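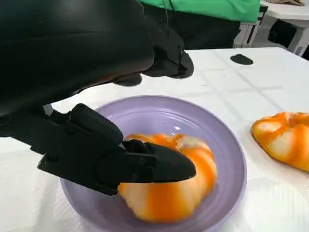 Orange swirl roll on the lavender plate.

Filed under: Games, Racing, What I'm Playing

I finished the main career in Stundo in July, and since then I've been working through the Drudmont expansion a little at a time. It adds one long mountain region with 88 new events. I've done almost half of them, mostly between nine and eleven at night.

The base game is a rally game with a light career mode on top. You buy a car, you fix it, you drive it down a gravel road and you fix it again. Drudmont keeps all that but makes the stages a lot longer. The shortest one took me 7 minutes on a clean run, and I don't have many clean runs. There are no restarts inside a stage on the default setting, so if you go off in the last corner you take the time loss and live with it. I turned restarts on after the second evening and I don't feel bad about it.

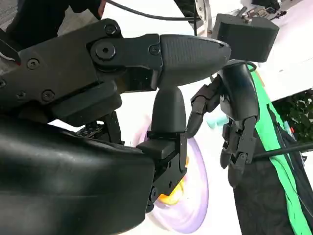
The car I've used most is the Bakker, the small rear-drive one you can get early from the used lot. It's slow on the climbs and it slides whenever it wants to, but I know where it's going to slide. I tried two of the four-wheel-drive cars and went back both times. They're faster on paper. I kept braking too late in them and ending up in the trees.

Setup matters more than it did in the base game. My notes so far, for the Bakker on gravel:

Softer rear springs, three clicks down from stock.
Brake balance a little to the front.
Short gearing for anything with Skollau in the stage name.
Leave the differential alone. I spent an evening on it and got slower.
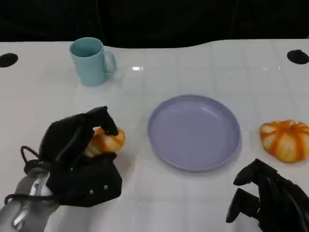 Light blue mug, white table.

Skollau is the village at the top of the pass, and every stage that goes through it has the same nasty downhill hairpin after the church. The co-driver calls it late. I've gotten used to braking at the yellow barn and ignoring him. My standing on the Skollau night stage is 2417th in the world, up from somewhere I'd rather not say. The cars near me on the board are all four-wheel drive, so I'm calling that a decent result.

A few complaints. The menus are slow, especially the garage, where every part swap reloads the whole car. The repair screen still doesn't tell you what a damaged part is going to do to the handling. And the last patch reset my wheel settings — force feedback, rotation, all of it — so write yours down before you update.

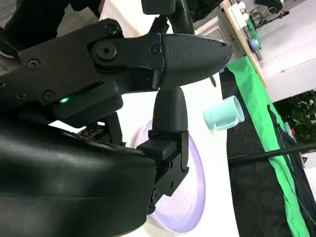

The sound is better than before. You can hear the gravel change to packed dirt a moment before the grip does, and I've started using that more than the pace notes. I play with the music off.

My total for the game is at 257 hours now, base and expansion together. Next up is the snow section, which needs studded tires I can't afford yet, so I'll be running the short valley stages for cash until I can.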